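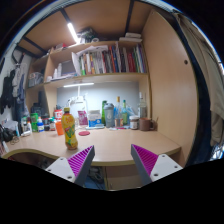 PRESS RELEASE

Norent releases 3,000 hand-taught desk and shelf tasks for training robot arms

12/30/25 – Norent today released Alura, a collection of 3,000 recorded household tasks for teaching robot arms to pick up, move and put away everyday objects. All of the recordings were made by people using a hand-held gripper in furnished rooms. No robot was present during recording.

The collection covers desks, bookshelves, bedside tables and kitchen counters. It is available now to university labs and companies under a research license.

How the tasks were recorded

The person doing the recording holds a gripper with two fingers and a camera mounted above them. To show a task, the person reaches for the object, closes the fingers on it, moves it and lets go. The camera records the view past the fingers from start to finish, and the tool stores its own position and how far the fingers are open. Software then converts the recording into motions that an arm with the same fingers can follow.

The fingers carry ridged magenta pads on their inner faces. Norent chose a strong color so that the software can find the pads against most furniture and walls. Labs that want to run policies trained on Alura can print the finger bases from files included in the release and order the pads from Norent in sets of two.

Norent has also collected data by remote control, with an operator steering an arm from a second station. That method is still used for heavy items and for anything near a stove. For small items on a desk, the company found that operators working by hand finished tasks faster and asked for fewer restarts. Remote control also requires an arm to be carried into each room and bolted down, and many of the rooms in Alura have no space for one.

Lived-in rooms

Participants were asked to leave their rooms as they were. Desks in the collection hold drink bottles, cups, mugs, jars, lamps and packages, often standing close together and partly hiding one another. Many sit under full bookshelves, with light coming from strips or bars above the work surface.

These conditions are hard for robot arms. Clear plastic and glass are difficult to locate, and a bottle standing in front of a cup changes the direction from which the cup can be reached. Alura includes tasks in which the first approach is blocked and the person has to move one item to get to another. Failed grasps were kept in the release and are marked as such.

Each task comes with a short written instruction, such as "put the bottle on the coaster" or "move the mug to the back of the desk." Instructions were written before recording and checked against the video afterward.

Testing

Norent trained one policy on Alura and ran it on a single arm at its test site in November. The arm attempted 200 tasks on desks that do not appear in the collection. Results are reported by object type in the technical notes, including the types on which the policy did poorly. Clear bottles and thin packages lying flat had the lowest success rates. Norent does not recommend using the policy around people without a separate safety system.

The policy is included in the release. It runs on a desktop computer and does not need a network connection.

What the release contains

Video and gripper motion for 3,000 tasks
Written instructions for every task
Labels for successful and failed grasps
Print files for the finger bases and camera mount
Conversion software for 5 arm models
Technical notes and test results

Participants gave written consent for recording in their homes. Mail, screens and family photos were blurred before the data left Norent. Anyone who took part can ask to have recordings removed from later versions.

The next version, planned under the project name Bisht, will add tasks that need two hands – opening jars, folding clothes and placing items in bins with lids. Recording for Bisht will take place in 13 homes, using a pair of grippers of the same design.

Availability

Alura can be requested through the data page on the Norent website. Labs already using Norent's Grurkance software will see it listed in their accounts and do not need to apply again. Commercial users should contact the licensing desk for terms.

About Norent

Norent makes hand-held recording tools and training data for robot arms. Its Grurkance software is used to sort, label and convert recordings made by hand or by remote control.

Media contact: Norent Press Office, through the contact form on the company website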